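WORKSPACE PREPARATION, UNIT 3
Covering and marking out a shared table
Handout to accompany the bench practical
Notes prepared by Kaja Krūmiņa

1. Scope

These notes deal with the flat surface on which small items are set out, moved and put away. They cover the paper covering, the tape grid, the naming of squares and the placing of items in relation to the lines. Storage furniture is treated in Unit 4. Students should have read the Drenell sheet on adhesive tapes before the practical, as the terms "lay", "press" and "lift" are used here in the same sense.

The working case throughout is a long table covered in brown paper and divided with blue tape. The items are ordinary stationery: marker pens, a highlighter and a pencil cup. Stationery is used because pens roll, a cup can tip, and both are easily put down on the wrong side of a line. A layout that copes with pens will cope with most small bench items.

2. Covering the table

Brown paper gives an even, plain colour against which small items stand out. It takes pencil marks and can be replaced when soiled. Its weakness is that it does not lie flat of its own accord. Paper from a roll keeps a curl, and it expands slightly in a damp room. Both effects end in wrinkles.

Procedure:

- Clear and wipe the table. Allow it to dry fully.
- Unroll the paper with the curl facing down.
- Fix one long side first, working from the middle towards the corners.
- Draw the sheet across by hand, keeping the pull square to the fixed side.
- Fix the second long side, then the ends.
- Leave the covered table to settle for 60 minutes before any tape is laid for the grid.

The settling period is the step most often skipped. Paper that has been pulled tight in one corner will relax, and tape already laid on it will relax with it. A line that was straight when pressed down then takes up the shape of the paper underneath.

Wrinkles are worst along an edge where the sheet has been fixed in a hurry. They should be worked out before taping. Cutting a wrinkle open and taping over the cut is not acceptable, as the raised edge will catch the foot of any item slid across it.

3. Reading a finished grid

A grid is judged on two points: whether each line is straight, and whether the lines are square to one another. The two faults have different sources. A wavy line usually comes from the covering. A slanted line usually comes from measuring at one end only.

In the case below, two horizontal lines run across the table and several vertical lines cross them. The tape is slightly wavy where the paper wrinkles, chiefly near the top edge. The vertical in the middle runs straight down. The one to its left has a slight slant, and the one on the right angles outward towards the bottom. Perspective will account for some apparent spread in any oblique view, so angles should be checked on the table itself with a square and never taken from a photograph.
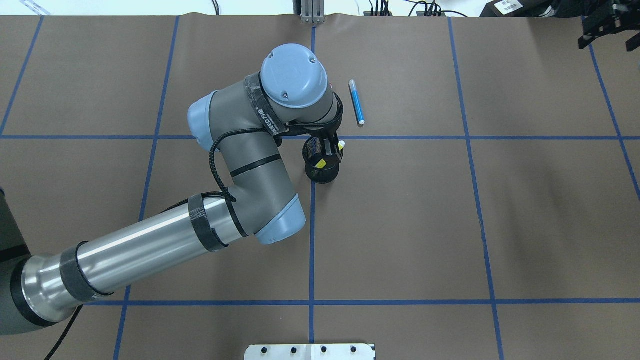

4. Laying the tape

Painter's masking tape is the usual choice. It lifts from most surfaces without residue if it is not left down too long, and blue is easily told apart from brown paper. On paper it should be treated as permanent for the life of the sheet: lifting it will nearly always take fibre with it.

4.1 Lay the longest lines first. On a long table these are the horizontals. Mark the distance from the table edge at both ends and at the middle.

4.2 Pull off enough tape for the full run and a short tail at each end. Joins within a line are permitted only at a crossing.

4.3 Work in pairs. One person holds the far end on its mark while the other lowers the tape. The tape should be under light tension, enough to keep it straight and no more. Over-stretched tape shrinks back after pressing and puckers the paper.

4.4 Press from the middle outwards with a dry cloth.

4.5 Lay the verticals over the horizontals in the same way. Do not weave the strips. A woven crossing has no advantage on a flat surface and creates extra edges that lift.

5. Naming the squares

The cells of the grid are called squares in these notes even where they are plainly rectangular. Rows are named from the person standing at the near side: front, middle, rear. Columns are named left, central, right. Where a table has further part-cells at its ends, these are called margins and are not used for placing.

A position is given as row, then column, then the nearest line. "Front left, by the lower line" is a complete position. "Near the pens" is not, as the pens may be moved.

Lines are named separately from squares. The two horizontals are the upper line and the lower line. The vertical through the middle is the centre line. Written instructions should use these names without variation. The Gulport exercise in the appendix shows what follows when the same strip is called "the centre line" in one paragraph and "the second vertical" in the next.

6. Placing small items

6.1 Pens and markers

Markers that belong together should lie side by side and parallel, with a gap wide enough for fingertips. The row should sit close to a line without touching it. The line then serves as a reference for the eye, and a marker that has drifted is noticed at once.

The order of colours should be written down. If the order matters for the task, it is read from left to right. Cap direction should be settled too, and this is commonly overlooked. On many pens the cap is the wider part, so a row with mixed cap directions will not close up evenly. Mixed directions are tolerable with wide spacing.

6.2 The pencil cup

The cup is placed first and the pens are arranged around it. It should stand fully inside one square, clear of the tape. Tape thickness is small, but a light cup with one side of its base on a strip may rock when a pen is dropped in.

Wire mesh cups are light and can be tipped by a single long pen leaning outwards. Insert pens close to upright and release them low in the cup.

6.3 Sequence for putting away

Take the pen nearest the cup first and work away from it. The hand then does not pass over pens still lying on the table. Grip towards the upper end so that the lower end is free to enter the cup, and keep the pen off the surface during the move.

In the example, the blue, red and green markers lie in a row just below the lower line and left of the centre line. The mesh cup stands just above the lower line, and the yellow highlighter is held by its upper end to the right of the centre line.
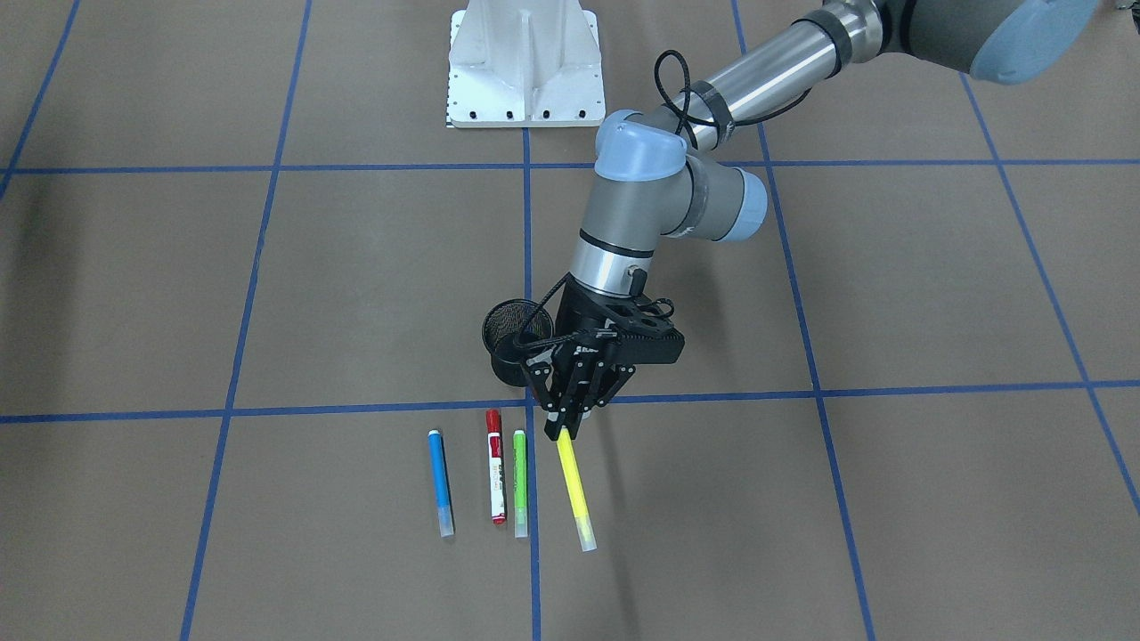

7. Inspecting a crossing

Crossings should be inspected one at a time, from close above, with the light coming from one side. Sheen on the surface makes a lifted edge easier to find, as the edge throws a thin shadow across the reflection. Three matters are noted for each crossing: the edges of both strips, the angle between them, and any gap or step at the overlap.

A crossing may look badly skewed from close range and still be square. The strip nearest the eye appears wider and the far end narrower. The entry in the log should therefore record the measured angle and leave out any remark on appearance.

The strips in the next view have clean, straight edges. Their matt finish contrasts with the sheen of the surface around them. Nothing has been set down near the crossing, and it should be kept that way during inspection. 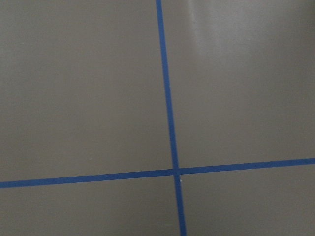 Unit 3, page 2

8. Checks before work starts

The check is made from the near side of the table and then from one end. Looking along a line from its end shows a bend that cannot be seen from the side.

- Covering flat within the squares to be used.
- Both horizontals pressed down along their full length.
- Verticals pressed down at each crossing.
- Cup upright, inside its square, clear of the tape.
- Pens in the written order, or already in the cup if the task begins there.
- Spare materials kept to the far part of the table or removed.

The last point is subject to local practice. At Primska, spare blocks and offcuts are kept on the table provided they stay behind the upper line. At Sotomayor they are taken off altogether. Either rule works if it is applied every time.

9. Cup position: worked case

The cup is to stand in the rear central square. The nearest line is the tape directly in front of it. The position is written "rear central, by the upper line". For a person at the near side, the line is seen first and the cup beyond it.

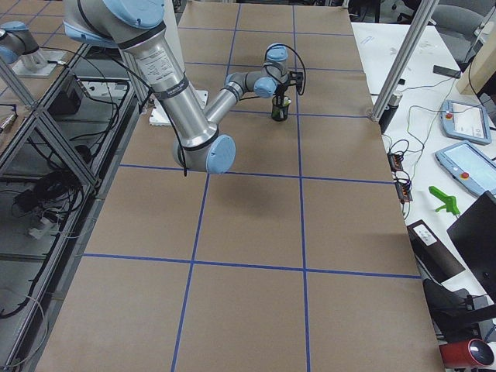
Fig. 4. Cup upright on the paper, rear central square.

Compare the cup position with that in section 6. Each is acceptable by itself. A log that gives only "cup behind the line" would fit both, and the table could not be set out again from it.

10. Renewal

Replace the paper when it is torn, when a wrinkle runs through a working square, or when pencil marks can no longer be told from old ones. Lift tape and paper together by rolling them up from one end. Before removing the sheet, transfer the line distances to the log so that the next grid can be laid to the same measurements.

Exercise. Write positions for the markers and the cup in section 6, using only the names given in section 5. Exchange sheets with another pair and set out the table from theirs.

Comments

benchleft
The settling time made a clear difference in our room. We had been taping straight after fixing and the upper line never stayed straight past the first morning.

M. T.
Section 5: is "rear" always away from the person, even if two people work from opposite sides? We had an argument over this in the practical.

K. Krūmiņa
Yes. Choose one near side, write it at the top of the log and keep to it. I will add a line to the May version.

orla_p
The link to the Gulport appendix opens the Unit 4 reading list for me.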